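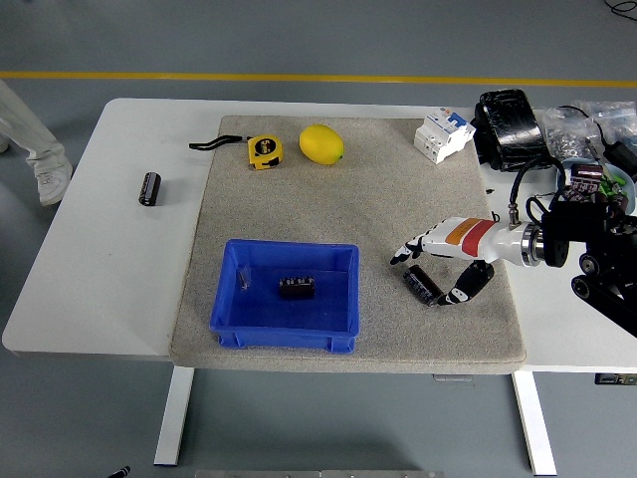
Lumpsuckers: what the February survey found

News from the shore | Fish & Marine Life

February - by the newsletter editor

4 min read

The lumpsucker is one of the easier fish to recognise on our coast and one of the harder ones to find. It has a round, heavy body with no scales, and rows of bony lumps run along its back and sides. The pelvic fins have joined to form a sucker on the belly, and the fish uses this to hold on to rock in moving water. Females are larger than males and are usually a blue-grey or greenish colour. Males turn orange or red on the underside in the breeding season.

For most of the year lumpsuckers live offshore, often in open water, where they feed on jellyfish, comb jellies and small crustaceans. In late winter and spring they come into the shallows to spawn. The female lays her eggs in a spongy mass on rock, usually in a crevice or among kelp, and then goes back to deeper water. The male stays. He fans the eggs with his fins and keeps crabs and whelks off them until they hatch, a matter of weeks, and he eats very little in that time. On very low tides he can be left almost out of the water, still attached to the rock beside the eggs.

This year's search covered the two usual stretches, the reef below Wuden and the boulder shore at Suluston. We found 6 guarding males at Wuden and 4 at Suluston. All of the Suluston fish were on the seaward side of the large boulders, low down, and two of them shared the same gully. The upper part of the Wuden reef had none. It was well covered with weed last winter but a good deal of that has gone, and the egg masses we did find were all below the kelp line.

Young lumpsuckers were counted separately, from the floating weed samples taken over the summer and sorted since. The total was 1,583, against 1,319 the year before. The two figures should be compared with some care. More weed was collected in the second year, and a calm spell in July meant that several large rafts were sampled close together. The smallest fish are only a few millimetres long and are easily missed when the weed is tangled. They already have a working sucker at that size and hold on to the fronds quite firmly, so each clump has to be rinsed more than once.

Most of the young fish were green or brown, close to the colour of the weed. A few were a much darker brown. Colour is not a good guide to age or sex at this stage and we have stopped recording it.

If you come across a lumpsucker on the shore, please leave it where it is, even if it looks stranded. A male on a low tide will normally be covered again within a couple of hours, and if he is moved the eggs are likely to be eaten. Do not pull him off the rock. Note the place, the time and the state of the tide, and keep dogs well away. A dead adult is also worth reporting. They are sometimes washed up after onshore gales in spring - usually males, and often still in breeding colour.

The next low-water search at Suluston starts at 6.40 am. Wear boots with a good grip, as the lower boulders are slippery.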